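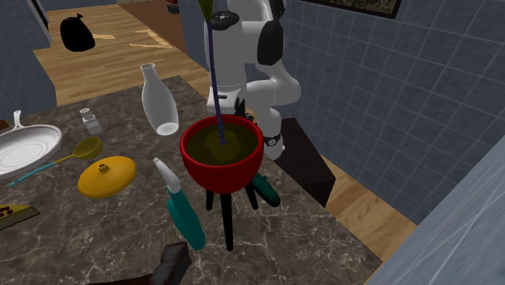 Ganosmont Comics Library
Storage and Reading Room Inspection Checklist, with Comments

Date of inspection: September 29, 2020
Inspector: Roel Bosman
Areas covered: back issue storage, reading room, intake desk, display wall
Holdings at last inventory: 3,435 single issues, plus bound volumes and original art
Previous inspection: July

Result codes
OK — meets the standard, no follow-up
OBS — observation, correct when convenient
ACT — action required before the next inspection
N/A — not applicable at this visit

Section 1. Access and exits

1.1 Storage door closes and latches without being pushed. OK

1.2 Both aisles in storage clear for their full length. ACT
Comment: Two short boxes of the Zimon run were standing on the floor at the end of aisle B. They reduce the walking width and would take the first water in a leak. Move to the bottom shelf of bay 4, where there is space.

1.3 Exit sign over the reading room door lit. OK

1.4 Emergency light holds on test button. OBS
Comment: Light came on but was noticeably dimmer than the one in storage. Battery is original to the fitting. Replace at the next order.

1.5 Step stool present, feet intact, locks open. OK
Comment: The cracked foot noted in July has been replaced.

Section 2. Shelving and load

2.1 Uprights plumb, wall fixings tight. OK

2.2 Load label present on every bay. ACT
Comment: Label missing on bay 7. The Verstraete bays are rated at 1,000 pounds per bay, evenly distributed, and the rating has to be readable from the aisle. The older gray bays carry a lower rating and must not be relabeled from the same sheet.

2.3 Long boxes stored no higher than shoulder level. OBS
Comment: Long boxes of Captain-era war titles are on the top shelf of bay 3. A full long box is a two-person lift from that height. Swap with the trade paperbacks below, which are lighter by the shelf and get pulled less often.

2.4 No box stacked more than two high. OK

2.5 Shelf edges free of burrs and exposed screws. OK

2.6 Bottom shelf raised off the floor. OK
Comment: Bay 1 was re-hung after the last visit and now meets the standard.

Section 3. Climate and light

3.1 Temperature and humidity logger running, clock correct. OBS
Comment: Logger clock is one hour off. The readings can still be used if the offset is written on the front of the log.

3.2 Humidity within the target band since the last inspection. ACT
Comment: The band was exceeded for 15 hours in a row during one warm spell. No mold found on spot check, but newsprint interiors in bay 2 had a slight wave at the top edge. Recheck the same boxes in four weeks. If the wave is still there, interleave and rest under light weight. Do not press.

3.3 UV sleeves on all tubes in storage. OK

3.4 Display wall issues rotated on schedule. ACT
Comment: Rotation card shows the same first appearance issue on the wall since July. The red on the cover is the weak color in that printing and fades ahead of the blue and black. Take it down now and put up the facsimile. Record the date on the card, in ink.

3.5 Window film intact, no lifting at corners. OK
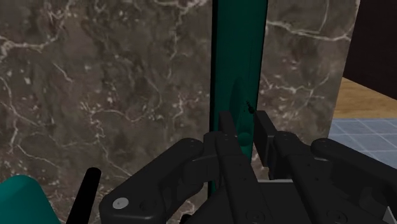 Dark brown marble with fine white veining.

Section 4. Bags, boards and boxes

4.1 Sample of 38 issues pulled across all bays and checked for bag condition. OBS
Comment: Most bags were clear and flat. The exceptions were all in bay 5 and all the older polypropylene stock, with rippling along the seam and tape that had begun to creep. Rebag the whole of bay 5 from the Doter supply already on the shelf. The sample should be drawn again from other boxes next time.

4.2 Boards acid-free and right size for the era. ACT
Comment: Current-size boards found behind Silver Age issues in two boxes. The book shifts in the bag and the corners take the wear. Anyone re-boarding should check the width against the guide inside the supply cabinet before cutting open a new pack.

4.3 Tape on the bag, never on the flap side facing the book. OBS
Comment: Mixed practice. Close the flap at the back and tape to the bag only. When taking a book out, fold the tape fully back on itself or remove it. A pull across the back cover is the most common damage we record at the desk.

4.4 Boxes filled firmly but with finger room. OBS
Comment: The cosmic team titles are packed too tight to pull without bending spines. Split into two boxes. The Zimon run has the opposite problem and leans. Add a spacer.

4.5 Dividers legible and in order. OK
Comment: Volume numbering on relaunched series remains confusing (three different number ones for the same hero, in one case within a few years). Dividers now carry the start year after the title. Keep to this. Do not use publisher branding such as "all new" as a sorting term.

4.6 Graded slabs upright, padded between, no cracks in the case. OK

Section 5. Original art and oversize

5.1 Flat files open and close without snagging. OBS
Comment: Drawer three drags on the left runner. Nothing inside is affected. Clean the runner before lubricating anything, and empty the drawer first.

5.2 Pages interleaved with unbuffered tissue. OK

5.3 Paste-up lettering and correction paper secure. ACT
Comment: One splash page has a caption box coming loose at the lower right. The adhesive is dry rubber cement. Leave it as found, place in a four-flap enclosure, and refer out. No glue of any kind is to be applied in-house.

5.4 Treasury editions stored flat. OK

Section 6. Intake desk

6.1 Incoming donations held apart from the collection. OK

6.2 Quarantine bin lidded and labeled with date in. ACT
Comment: Label gave a donor name but no date. Without the date the hold period cannot be worked out, so the hold starts again from this inspection.

6.3 Silverfish traps in place and dated. OK
Comment: Nothing to report on any trap.

6.4 Rusted staples noted on the intake form. OBS
Comment: Noted on the form but with no degree of rust. Use the wording on the back of the form: surface, migrated to paper, or loose centerfold.

6.5 Hands clean and dry, no gloves for paper. OK

Section 7. Reading room

7.1 Table surface smooth, clean, no food or drink with collection items. OBS
Comment: One drink ring on the side table. House rule is posted, but the notice is behind the coat rack. Repost at eye level beside the sign-in sheet.

7.2 Book cradles available for bound volumes. OK

7.3 One issue out of its bag at a time. OK
Comment: Readers were following this. One reader asked for the full crossover in reading order, which runs across several titles. Staff brought it out issue by issue from the cart, and that is the correct handling even when it is slow.

7.4 Pencils only. OK

7.5 Children's shelf uses reading copies only. ACT
Comment: Two collection copies of the teen sidekick series were found on the open shelf, stamped but not tagged. Both returned to bay 6. The reading copies of the same issues are in the intake cupboard and can go out as they are.
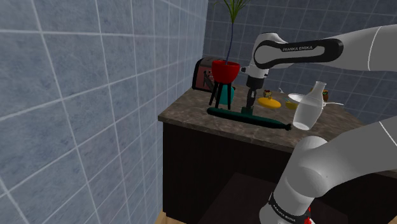

Kitchen counter with a toaster and a red potted plant, tiled walls behind.

Section 8. Fire and water

8.1 Extinguisher in storage charged, tag current. OK

8.2 Extinguisher unobstructed. OK

8.3 Smoke detector tested. OK

8.4 No power strips linked together. ACT
Comment: Scanner and dehumidifier share a strip that is plugged into a second strip under the desk. Put the dehumidifier straight into the wall outlet. The scanner may stay where it is.

8.5 Ceiling and pipe run dry, no staining. OBS
Comment: Old stain over bay 1 has the same outline as on the July sketch. Pencil a fresh line around it and date the line.

8.6 Salvage list posted inside the storage door. OBS
Comment: List is posted but still names two slabs that have been sold. Priority order is otherwise right: original art, then slabs, then bays 2 and 3.

Actions carried forward

1.2 Clear aisle B — Bosman
2.2 Load label, bay 7 — facilities
3.2 Recheck bay 2 for waving — Bosman
3.4 Take down wall issue, update card — desk
4.2 Replace wrong-size boards — desk
5.3 Enclose splash page and refer out — Bosman
6.2 Date the quarantine label — desk
7.5 Put out reading copies — desk
8.4 Separate power strips — facilities

Items coded OBS do not need a written reply. Items coded ACT are closed by initialing the paper copy on the storage door. If a fix needs parts, write the order date next to the item and leave it open until they are fitted.

Inspected by: R. Bosman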